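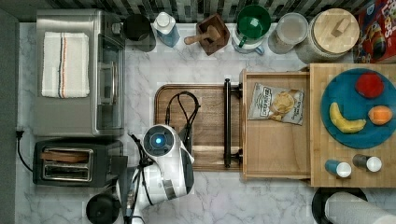

Page 3 of 6

Solheim Shared Kitchen, Phase Two
Progress report to the Lerketti Fund
Prepared by Mostafa Ashour, kitchen coordinator
Period covered: July to October

1. Where things stand

The first phase, covered in the previous report, dealt with the counter and the wall behind it. The marble-patterned countertop and the gray tile backsplash are both finished and there has been no further spending on either. Phase two is the part that was described in our application as "fittings, storage and working layout." Most of it is done. The items still open are the second set of drawer fittings, the shelf labels and the short printed guide for new residents.

The kitchen stayed in use during the work, apart from one Thursday when the power to the counter outlets had to be off. Residents were told in advance and used the ground floor kitchenette for that day.

2. The counter

The main task this period was to agree on a fixed place for the things that live on the counter. In the application we said this would take a month. It took longer. The first layout put both toasting appliances at the right-hand end by the window, where the morning queue for toast got in the way of anyone trying to reach the sink. We tried that for two weeks and then moved everything to the left.

The current layout is as follows. The toaster oven goes in the left corner, with the two-slot toaster on the same side, toward the front. The wooden cutting board stays in the middle of the counter. Dry goods and containers stand in a row along the backsplash. Cereal is at the right-hand end.

The row along the backsplash has been the most useful change. Before, the canister, the jars and the lidded plastic containers were spread over three cabinets and people bought a second or third of something they already had. With the clear container and the large glass jar out in the open, it is easier to see what is there before going to the store. The wooden mortar and pestle also sit in this row. They were in a cabinet under the sink for most of last year and hardly anyone knew we had them.

Some things drift. Mugs end up on top of containers, and the dish towel ends up folded on top of the toaster oven. The towel is the one I would like to stop. The top of the oven gets hot in use, and a towel should not be left on it. We have put a towel rail on the phase two list (see section 5) and a line about it will go in the guide. Cords and cables across the work surface are a smaller matter, and the clips we bought for the left-hand wall deal with the ones that stay plugged in, provided people put them back in the clips after cleaning.

3. Drawers and handles

The old knobs on the drawers came loose every few months and two had been replaced with string. They have been changed for black metal bar handles from Zollus, each fixed with a bracket at both ends. They are easier to grip with a wet hand, which was the complaint raised most often at the residents' meeting in spring.

Fitting was done by Flanard, the same firm that set the countertop. They found that the lower runners on the side nearest the door were bent and would not last with the new handles. We agreed to leave those drawers as they are until the second set of fittings arrives. Zollus has moved the delivery date twice. The latest word is that the order will ship before the end of October — I will confirm by email when it does.

Drawer contents have been sorted as far as they can be with the lower set out of action. Cutlery and small tools are in the top drawers. Foil, bags and baking paper are in the one below. Pot lids are still in a crate on the floor of the pantry and will move when the runners are done.

4. Spending

The award for phase two was $985. After paying all invoices received so far, $238 remains. The largest cost was the handles and Flanard's fitting time, followed by the storage jars and the under-cabinet light.

The light was a change from the original plan. The application listed two plug-in lamps. Flanard pointed out that they would take up an outlet each on a counter where outlets are already short, and suggested a single wired strip rated at 900 lumens. It came in slightly under the figure we had set aside for the lamps. Your office approved the change by phone and I have noted the call in the project file.

From the balance, $100 is held for the second set of runners. That was the quoted price and Flanard has said it will be honored in spite of the delay. The rest is intended for the towel rail, the labels and printing the guide. I do not expect to ask for more money in this phase. If anything is left over I would like your permission to spend it on a second cutting board, so that bread and raw vegetables are not prepared on the same one.

Receipts are attached to this report in date order. One is missing, for the cable clips. The hardware store has promised a duplicate.

5. Work remaining

Towel rail. To be fitted at the sink end, away from the ovens. The rail has been chosen but not ordered. Flanard will put it up on the same visit as the runners to save a second call-out.

Shelf and container labels. A first batch was printed on paper and came off when the containers were wiped. The next batch will be on plastic tape. Each label will give the contents and the date filled. We will not label things that are obvious, such as cereal in its own box.

Residents' guide. A draft is with two residents for comment. It is a single sheet and covers where things go, how to clean the toaster crumb tray, who to tell when something breaks, and what may and may not be left on the counter overnight. One of them asked for it to be shorter. I agree, and the section on recycling will come out, as it is already posted by the bins.

Lower drawers. Waiting on Zollus, as above.

6. Problems and how they were handled

Crumbs. Moving the toaster to the left means that crumbs collect between it and the wall, where they are awkward to get at. The weekly cleaning sheet now says to pull the toaster forward and wipe behind it. This is being done most weeks.

Space for food preparation. Several residents said that with everything out on the counter there is less room to cook. They are right when two people are working at once. The board in the middle gives one person enough space, but the second has to use the table. We looked at moving the cereal to the pantry and may still do so. I would like to see how the winter months go first, when more people eat breakfast in.

Shared and private food. The row along the backsplash is for shared items only. This was not clear at the start and a few private things were used up by mistake. The matter was settled among the residents, and private food now goes in the named cabinets. The labels should help with this too.

Unmarked bottles. Anything that is not food is supposed to be kept under the sink. We have asked people not to leave bottles in the container row unless they have a readable label on the front, and I check the row on Thursday evenings when I do the supplies list.

7. Next report

The final report for phase two will follow once the lower drawers are back in use. It will include the closing accounts, a copy of the guide, and the short comments we are collecting from residents on the new layout. If the fund wishes to visit before then, late afternoon is the best time, when the kitchen is quiet and I am normally in the building. Please let me know a few days ahead so I can tell the residents.

Mostafa Ashour
Solheim Shared Kitchen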